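Wrist camera only vs. wrist plus overhead, small result and a question

Forum: Manipulation and Learning
Started by m_yadav

m_yadav
2022-04-09

I've been comparing two camera setups for behavior cloning on our tabletop arm and the numbers came out backwards from what I expected. Posting in case someone has seen the same thing.

Task: approach a rigid object from a fixed start height, close on it, lift it. Same 100 demos for both policies, same network size, same training steps. The only change is the input. Policy A gets the wrist view. Policy B gets the wrist view plus a fixed overhead view.

A wrist view from the setup, with the fingers together: 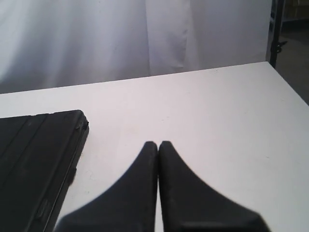
Reading time: 3 min

Results over 100 trials each: A lifted the object 69 times, B lifted it 63 times. I had assumed B would win easily, because the wrist view loses most of the object when it sits off to one side. Object positions were drawn from the same list for both policies, in the same order.

Two things I noticed. B moves faster at the start and then hesitates near the object. A is slow to begin with but commits once the object is between the fingers. I have not changed the loss or the action chunk length.

Is this a known effect, or did I break something?

- Mohit Yadav

kuroda_fan
Known effect, more or less. With a small demo set the overhead view gives the network more ways to memorize. It learns where your arm was on the table in the demos. The wrist view can't do that as easily when your background is plain, and yours is.

Try random crops on the overhead stream before you blame anything else.

tablesaw
I don't agree that it's known. 69 against 63 over 100 trials each is well within noise. Work out the interval and you'll see the two overlap by a lot. You don't have a result yet, you have two policies that do about the same.

m_yadav
Fair on the interval. I ran it and yes, they overlap. The hesitation shows up in nearly every B trial though, so I think something is different even if the success rate isn't.

kuroda_fan
Then measure that. Log time from first motion to finger close and compare the two. It's a continuous number and you'll need far fewer trials to see a gap.

uneck
How are the two cameras synced? We had the same stall near contact on our Basico arm and it was latency. The overhead frames were arriving late, so close to the object the two views disagreed and the policy slowed down.

m_yadav
Not synced in hardware. I take the latest frame from each. Just checked the logs and the overhead one is about 40 ms behind the wrist one.

uneck
That would be my first suspect. Delay the wrist frames to match, retrain, and see if the stall goes away.

tablesaw
If the lag was the same when he recorded the demos, the policy was trained on it. It should have learned to deal with it. I'd look at seeds first. Was this one training run per policy?

m_yadav
One run each, yes.

tablesaw
Then do three seeds each before touching the cameras. I've had bigger swings than six lifts from the seed alone.

uneck
Same lag only helps if it's constant. Ours drifted when the recorder was writing to disk. Worth plotting before you spend a week on seeds.

savby
Can you share the position list? We have a similar table and could run A and B on a second arm. Also, did you keep the backdrop up for evaluation or only while recording?

m_yadav
Backdrop was up for both. I'll clean up the position list and post it here with the lag plot. Plan for now is lag plot, then three seeds each, then crops on the overhead stream. The time to close log goes in for all of them. Probably won't have all of it until May, the arm is shared.

savby
May works for us.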